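ok so I finally started on the bedroom pile. The one on the plaid blanket. It has been there since December and I have been sleeping next to it like it's a roommate

rules for today, 12 July 2026: everything comes off the blanket, everything gets a home or goes in the trash, and I don't get to sit down and read labels

(I sat down and read labels)

first discovery, I own way more little boxes than I own things. Boxes inside a box! The big one used to have pretzels in it, there's a pretzel on the side the size of my hand, and I've been using it as a drawer for months. The front flap is torn and I still can't throw it out, it's a really good size

Trevor Lavoie came by to drop off my keys, looked at the bed and asked if I was moving. No Trevor. This is just how I live

he did eat some chestnuts though, so he's part of the problem now

anyway here's my system so far – bathroom stuff goes left, snacks go by the door, and anything I can't identify goes back in the pretzel box. The pretzel box is winning

things I've bought twice because the first one was in the pile: wet wipes, tissues, a shower sponge. The sponge is still in its bag. It's peach and round and I was so excited about it when I got it

I looked at one of those Brellano drawer organizers and it was 70 bucks. For dividers! I have a cardboard box at home for free

also the pack of wipes has a puppy on it, so it gets to stay on the nightstand. I don't make the rules (I do make the rules)

2 hours in and I can see more blanket than before. Might do the fuzzy rug next, might order noodles. Angus Imrie if you're reading this I think I found your hair scrunchie, the black one, come get it
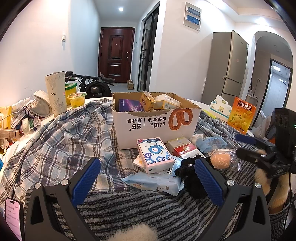 ok noodles are ordered. Going to put the spray bottle in the bathroom while I wait and call that a second round

Back to top | Contact | © 2026 Geltwood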